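Le tiroir à colle

Il y a chez moi un tiroir qui ne sert presque qu'à la colle. Je l'ai vidé en avril, et j'en ai tiré une opinion que je défends ici : nous achetons trop de tubes, et nous les rangeons mal. 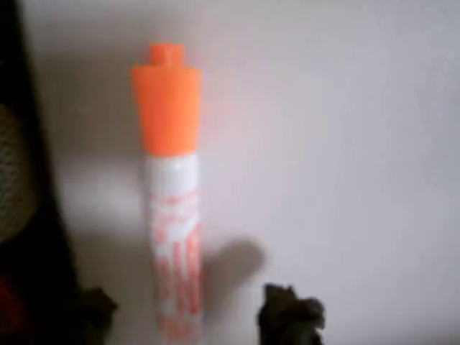

Un tube blanc à bouchon orange, debout.

Je ne parle pas seulement de colle. Le même raisonnement vaut pour les pommades, les feutres, les joints de silicone et tout ce qui se vend dans un corps étroit fermé par un capuchon. Ces objets ont un défaut commun : couchés dans un tiroir, ils se ressemblent tous. On ne lit plus l'étiquette, on en prend un, on le repose, on finit par en racheter un autre.

La couleur du bouchon devrait suffire à s'y retrouver. Un orange vif se repère de loin, bien mieux qu'un texte imprimé en petit le long du corps. Encore faut-il que le bouchon soit visible, donc que le tube soit debout. Dans un tiroir de cuisine ordinaire, c'est impossible. Dans un pot posé sur une étagère, cela ne demande aucun effort.

Peadar Hanrahan, qui tenait une quincaillerie à Clescombe, rangeait toute sa réserve de cette façon. Il avait 36 pots en grès au-dessus du comptoir et n'y mettait que des choses entamées. Le neuf restait en carton, dans l'arrière-boutique. Quand un client demandait un fond de colle pour une semelle, il le lui donnait. Il y perdait sans doute quelques ventes, et les gens revenaient.

Les magasins font l'inverse. Le catalogue Gaverow de cette année annonce 239 références rien que pour les colles et les mastics, souvent par lots de trois. Je n'ai jamais fini un lot de trois. Le premier tube sert, le deuxième sèche, le troisième part avec le déménagement suivant. On me répondra que le lot coûte moins cher à l'unité. C'est vrai sur le ticket de caisse, et faux dès qu'on en jette deux.

Je ne crois pas non plus aux boîtes à compartiments. J'en ai essayé une, de la marque Pliltby, avec des cases trop courtes où les tubes se retrouvaient en biais. Elle contient maintenant des vis, et elle le fait très bien.

Ma règle tient donc en peu de mots. Un seul tube ouvert par usage, debout, le bouchon en haut et bien serré. On n'en rachète un que lorsque le précédent est vide - vide pour de bon, après avoir appuyé dessus avec le dos d'un couteau. Depuis avril, je n'ai acheté qu'une colle à bois, et le tiroir est allé aux torchons.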